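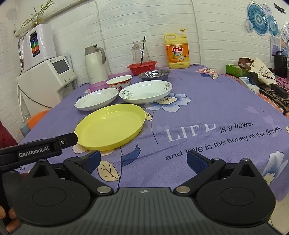

Soup Swap Comes Back to Ostham, and It's a Big One

If you missed the May swap (and plenty of you have told me how sorry you were!), good news: we're doing it again, and this time we have the large hall for the whole evening. Doors open at 5:30 on 2022-11-17, swapping starts at six sharp, and we'll be eating by half past.

For new neighbors, it works like this. You make a big pot of soup at home and ladle it into quart containers, up to 7 of them, with lids that really close. Freeze them if you can. You put them on the long counter with a label, you draw a number, and when your number comes up you pick one quart that somebody else made. We keep going through the numbers until the counter is bare. Bring four quarts, go home with four quarts. Then we all sit down and have a bowl from the big pots the kitchen crew has going, with bread, and that part is my favorite because it's when people start asking who made what and whether they'd share the recipe.

Last time we had Adeel Arain's red lentil with lemon, which was gone before the second round of numbers was done. Adeel has promised a double batch, and he's also letting us print the recipe, so keep reading. There was a smoky corn chowder that I still think about, a borscht so pink it stained my good spoon, and a chicken and rice that tasted just like being home sick from school in the nicest possible way. I would love to see more bean soups this time! Also something with squash, please, while the Villanueva farm stand still has those long-necked ones stacked up by the door.

Labels

Write the name of the soup, everything that's in it, and the day you cooked it. Use masking tape and a marker, and put the tape on before the container goes in the freezer. It won't stick to a frosty lid, as I learned with an entire batch of split pea. Please list nuts, dairy, wheat and shellfish in capitals. Meatless soups go at the window end of the counter.

Adeel's Red Lentil with Lemon

Cook two chopped onions slowly in plenty of olive oil until they're gold and a little sticky. Stir in four cloves of garlic, a heaping spoon of cumin, a smaller one of turmeric and as much red pepper as your household can stand. Add two cups of rinsed red lentils, a diced carrot and eight cups of water or stock. Simmer for half an hour, stirring now and then so the bottom doesn't catch. Salt it well. Squeeze in the juice of two lemons right at the end, off the heat. Adeel says to leave it lumpy. I put half of mine through the blender and it was wonderful, so suit yourself (sorry, Adeel).

It thickens up like crazy in the freezer. Add a splash of water when you reheat it, taste it again, and it will probably want more lemon.

Getting a spot

We have room for 217 at the tables, kids included, and there's no charge. Call Shoaib Khokhar at the hall, extension 1504, or put your name on the sheet by the front desk. Tell him how many quarts you're bringing and how many of you are staying to eat. If you don't cook, come anyway! Bread, butter, apples and cookies all count, and Shoaib will trade you two quarts for a decent loaf.

Bring your own bowl and spoon if you can, plus a cooler or a sturdy bag for the trip home. Parking is behind the building, and the side door has the ramp.

We still need a couple of people to stay afterward and wash the big pots. There's leftover soup in it for you.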